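Folding Patterned Cloths So They Sit Flat

I have been folding tea towels for the Limby airing cupboard for 12 years, and the patterned ones still take me a little longer than the plain – I've grown rather fond of them for it, I must say! Start by giving the cloth a good shake and laying it over something, then smooth it with the flat of your hand from the middle outwards. 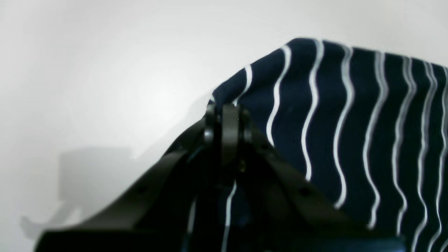

Stripes are a great help when you want to find a crease. Run your eye along each one from top to bottom and look for a spot where it suddenly kinks. A wavy stripe is trickier, like the white ones on this navy cloth, as it wobbles all by itself, so compare it with its neighbours before you start tugging. Where several bend together, there's usually a fold underneath.

Once it's smooth, bring the short ends together, then fold in half again and press down gently. Pop it on the pile with the folded edge facing you.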